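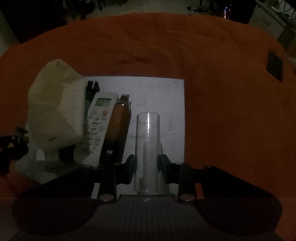
I've been meaning to sort out the glass cupboard since June, and last week I finally got on with it. It holds more than a kitchen of this size needs: tumblers, jam jars, a set of tall narrow glasses from Skiment that I bought when we moved in, and various clear tubes and pots that came with other things. My way of sorting is to put an old cloth on the table, the orange one in this case, lay a sheet of paper on top and look at everything over the white. You see far more that way than you do against a dark worktop. A clear cylinder with straight sides looks much the same as any other on the shelf, but over paper the light runs down the wall in a thin white line, and any chip in the rim ought to show up too.

I don't iron the cloth. It only needs to stop things rolling and catch the bits. The paper doesn't have to be clean either, so I use sheets that have already got marks on them.

The rules I set myself were simple. Anything chipped goes. Anything cloudy gets a soak in vinegar overnight and one more chance. Anything without a lid that used to have one goes in the box for the Pluno shop on Cheng Road, which takes glass as long as it's wrapped. I had 20 pieces in that box by the end, and two in the bin.

The Skiment glasses are staying. They are awkward to wash because my hand doesn't fit past the top third, and the bottle brush I have is too soft to do much. Someone suggested uncooked rice and a splash of warm water, shaken about for a minute. I tried it on the worst one and it did shift the ring at the bottom, though I'd do it over a sieve next time. The rice gets everywhere.

The straight-sided pots I've kept for dry things. The largest holds 600 ml, enough for the lentils. I've put the spare buttons in one and the long matches in another.

I relined the shelf while it was empty. The roll was from Skulley and it's 102 cm long, so it did the bottom shelf with a strip left over. The top shelf will have to wait until I buy another roll.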